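Chapter 4
Client Consultation and Skin Assessment

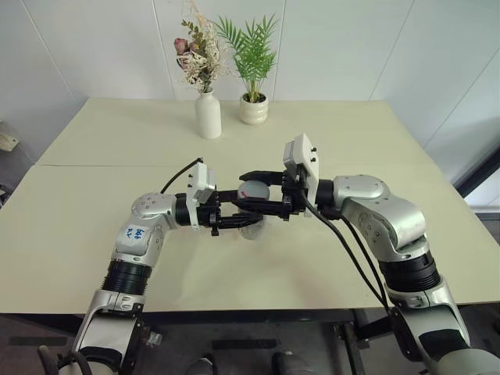

Before any facial or peel is booked, the client sits down with a trained member of staff for a consultation. In most salons and clinics this takes 28 minutes or less. A new client should have one even if she has had the same treatment elsewhere.

The consultation has two parts. In the first, you take a history: current medicines, allergies, past skin conditions, recent sun exposure, and any treatment in the last six months. In the second, you look at the skin under good light, after cleansing, and record what you find on the client card.

Friederike Pfeiffer, who ran a training salon in Rathjen, kept the cards from her first year of teaching. Of 906 cards filled in by students, 113 had no entry under "medicines." Some of those clients were later found to be using prescription acne creams, which can make the skin much more likely to react to a peel. Her students were then taught to write "none" in full and never to leave a line blank.

In this chapter you will learn to:

Fill in a client card completely
Recognize the main skin types
Carry out and read a patch test
Decide when to refer a client to a doctor

Key terms: contraindication, patch test, sensitization, informed consent

4.1 The Client Card

A client card is a legal record as well as a working tool. Write in ink, use plain words, and sign each entry. If you make a mistake, draw a single line through it and put your initials beside it. Correction fluid is not allowed.

Start with the client's full name and contact details. Ask for the medical history next, reading each question aloud and giving the client time to answer. A sample card is printed at the end of the chapter.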